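The slab beneath the workshop

Most small workshops inherit their floor. At Hernstead, where a former dairy store was converted to light assembly two years ago, the slab was 173 mm thick, unreinforced and laid straight on compacted fill. It carried the load well enough. The trouble was moisture.

A concrete slab loses water from its upper face for as long as the air above is drier than the pores below. Seal that face too early and vapour pressure builds under the coating, which then lifts in blisters. The usual check is a humidity probe set in a drilled hole to a fixed fraction of the slab depth, sleeved, capped and left to settle before the reading is taken. Surface meters are quicker, but they report only the top few millimetres and are easily misled by a warm afternoon.

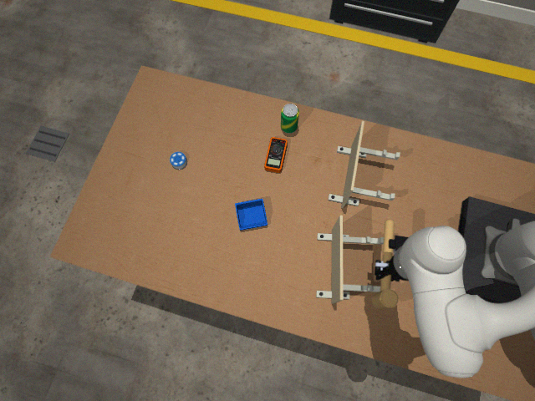

Joints need separate treatment. A sawn joint controls where shrinkage cracks form, and it goes on moving after the floor is in use. Rigid filler will break away from one side or the other. At Fusholm the joints were raked out to a depth of 30 mm and filled with a semi-rigid compound, then shaved flush once cured.

Coating thickness is the last variable. A thin penetrating sealer suppresses dust but does little against oil. A self-levelling resin resists both - at a higher price, and with far less tolerance of a damp slab. Hernstead chose the sealer, and expects to recoat the main walkway in March.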